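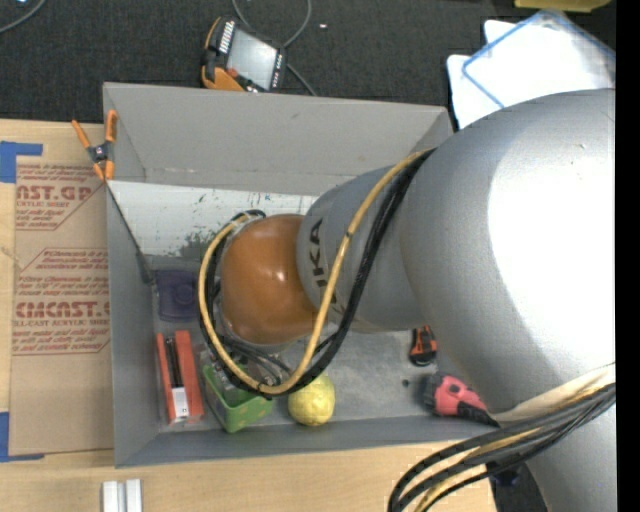
The arm over the gray bin, with the acrylic still in its brown paper next to it.

Omard Shared Workshop - arm build group, August meeting

Minutes by Maricruz Esquivel (yes, me again, I lost the coin toss)

We started at 7:10, which for us is early. I typed these up from my notebook the same night, so if I've put words in your mouth, tell me and I'll fix them.

Last month's minutes
Approved, with one correction. I wrote that the Jermont crew had offered us their spare bench. They had offered to sell us their spare bench. Sorry, everyone!

Where the build stands
The bin-picking job is what we spent most of the evening on. The plan is still the same: a box of mixed stuff, the arm goes in, takes one thing out, puts it down on the table, and goes back for the next. My log for the month has 49 tries with 20 clean picks. I know that sounds grim, but last month I was writing down two good ones and calling it a night, so I'm pretty happy.

The yellow ball is a favorite with everybody. The little green container is not, at least when it's leaning over. I'd like to keep it in the mix because it's a good test, and the others agreed after some grumbling. We also talked about whether to have tools in there at all. I said yes - if it can only pick up toys, I don't see what we're going to use it for at the bench. We'll keep them in for now and look at the log again next time.

The box
The clamp with the orange handles is on the rim and it stays on the rim. Please don't borrow it, even for five minutes. I had to redo a whole evening's positions after the box moved on me, and I wasn't very nice about it, for which I apologize to whoever was in the room.

We went back and forth on a deeper box. I'm against it. The sides are tall enough already and I want to get the far corners working first. Left as is.

Cables
Long discussion, and I'll spare you most of it. The hose and the black bundle loop down by the end of the arm, and I'm worried about them getting into the box along with everything else. My suggestion was to shorten the loop and tie it up higher. The worry on the other side was that a short loop will pull tight when the wrist turns all the way around. Fair point! So we'll try it at slow speed first, with somebody holding the controller the entire time, and nobody ties anything down for good until we've watched it go through the full turn both ways.

While we were on the subject, I asked again that the controller go back in the same spot on the dark surface behind the box when you're done with it. I spend too much of my life looking for it.

Acrylic
The cast sheet is for the new side guard. Leave the brown paper on until it's cut and drilled, please. I still need a proper measurement for the bolt holes and I'll do that before anyone gets near the saw. Eshun quoted us for cutting it, but I think we can do this one ourselves if we go slow and clamp it well. Agreed.

Money
We have 2000 dollars left in the build fund. I'd like to hold most of it back for a better gripper. Narnitz has one I keep looking at (I've shown you all the page, I know, I know) but I haven't heard back on whether it fits our mount. No vote until I do.

To do before next time
Me: bolt hole measurements, chase Narnitz, keep the pick log going.
Whoever is in first: slow-speed test of the shorter cable loop, two people there, notes in the book.
Everyone: read the emergency stop sheet again and initial it. There are still blanks.

Other business
The vacuum is making that noise again. I'm going to open it up and have a look, and if you see it in pieces on the back shelf, that's why.

We wrapped up at 8:50. Same time next month, and I'll bring the extension cord back.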